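Pruruver Motion Planning Software for Shared Work Areas

Pruruver is a planning and control package for stations in which two robot arms work over the same conveyor. It is supplied by Nellemeo to integrators, training centres and manufacturers of small electrical goods. The current release is 8.

The planner holds one model of the station and computes the movements of both arms against it. Each arm reserves the space it is about to enter, and the other arm is routed elsewhere or held until that space is released. Belt position is read on every cycle, so a pick point may be fixed to the table or may travel with the belt.

Parts are handled through a part library. A push-button switch, for instance, is entered once with its outline, its upright resting position and the faces on which the gripper may close. The standard library contains 206 electrical components, and customers may add their own.

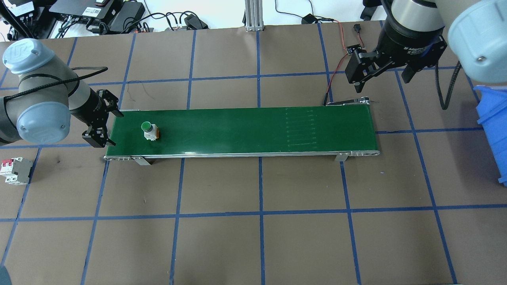
Can the software be used with arms that are already installed?

Existing arms may be retained where their controllers accept streamed joint positions. Nellemeo checks the controller version before an order is confirmed and supplies a written list of any settings to be changed.

Perception

The perception module locates parts on the belt and on the table, and passes their position and orientation to the planner. Parts that cannot be matched to a library entry are reported to the operator and left in place. Lighting and background may be recorded as a station profile and recalled when the line is changed over.

Station editor

Brackets, posts, bins and cable runs are drawn in the station editor as keep-out volumes. A completed layout can be tested offline, and the full path of either arm may be replayed at reduced speed. Over 65 sample layouts are included.

Licensing and support

One licence covers one station with two arms. Product documentation is maintained by Elmarie Lekota. Technical enquiries before purchase should be addressed to Vsevolod Onyshchenko, Applications Department, quoting order code Wustano 59.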